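Water back on in Diltotside, sort of

Jul 21, 2025

Crews got the Sovport Road main patched overnight and the taps are running again in Diltotside. Pressure still low up the hill. Around 1,000 homes were cut off when the pipe let go, the second break on that stretch since April.

The boil notice stays put for 2 more days — that covers drinking, teeth, baby formula and ice. Showers are fine. Cloudy water should clear if you run the cold tap a while.
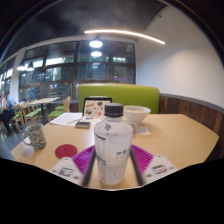
A bottle with a black screw cap on a wooden tabletop.

Free water pickup continues at the Worku Centre, side door, bring your own jugs if you can. Limit of 16 litres per household. Drivum Street is closed to cars untill the trench gets filled, so park behind the arena and walk over.
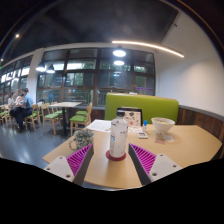 LOCAL NEWS

The town says 830 metres of the old main is due for replacement but theres no start date yet. Council will hear the cost estimate at its next meeting. Still got brown water? Call the works yard, not the after-hours line — it's swamped.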